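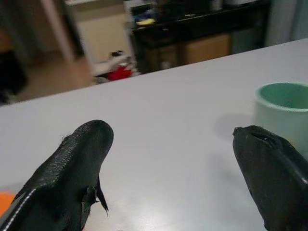 Re: [weavers] Shrinkage on the Brundbridge cotton/linen

On Saturday a list member wrote:

> I have two cones of the Brundbridge cotton/linen from the last Esell
> order and I'm planning yardage for kitchen curtains. The label says
> 2138 yards per cone and nothing at all about shrinkage. Has anyone
> washed this yarn yet? My curtains have to finish at a set length and
> I don't want to weave them twice. Also, would you wash the yarn in
> the skein first or leave it alone?

I wove a full warp of it in April, so I can give you my numbers for plain weave. Yours may differ if you beat harder than I do.

The warp was 39 inches wide in the reed. Off the loom and relaxed overnight it measured 37 and a half. After one warm machine wash and a low tumble dry it was 35 and a quarter. A second wash took off another quarter inch and after that it stopped moving. Lengthwise I lost a little more, ten percent from the tension coming off plus washing. For curtains I would plan on twelve percent both ways and trim at the hem.

I would not wash the skeins first. I tried it with one small skein and the yarn came out fuzzy and kept sticking in the heddles. The sizing that is on it now makes it easy to wind and it comes out in the first wash anyway. Use plain detergent and no softener. The water was cloudy the first time and clear the second.

One warning about the cones. My first had three knots in it and the second had none. I wound the knotted one for weft, where you can break it and overlap the ends. If you have the darker shade, check the dye lot sticker inside the cardboard, because two of mine from the same box did not match. Esell took one back without any argument but I had to pay the postage.

Sett: I used 15 ends per inch and it was a bit firm for curtains. I would go down to 12 and sample it. The Van Wyk chart gives 14 for something this weight, but I think that is meant for towels.

On hems, since it came up last month – this yarn ravels fast once it's cut. Zigzag two rows before you cut between them, then turn the hem twice. I'd do this before the first wash. A raw edge on any loose weave will keep shedding, and pulling at the loose ends makes it worse.

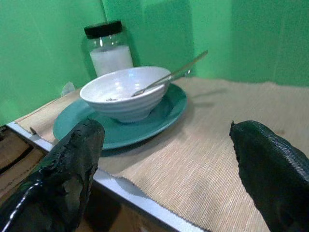
Light tan woven placemat with a frayed edge.

I have 551 yards left on the second cone, natural color. I'm not going to use it, so if you come up short on your weft I can mail it. Write to me off list.

Does anybody know if the Bekosura reeds fit a standard beater? They are listed a quarter inch taller than mine and I would like a 12 dent without buying a whole new beater cap. The shop's answer was that they fit "most looms" and mine is old enough that I don't trust that.

The yarn exchange table will be set up at the next meeting as usual. Please put the fiber content on anything you bring, even if it's a guess – write "cotton?" if you aren't sure.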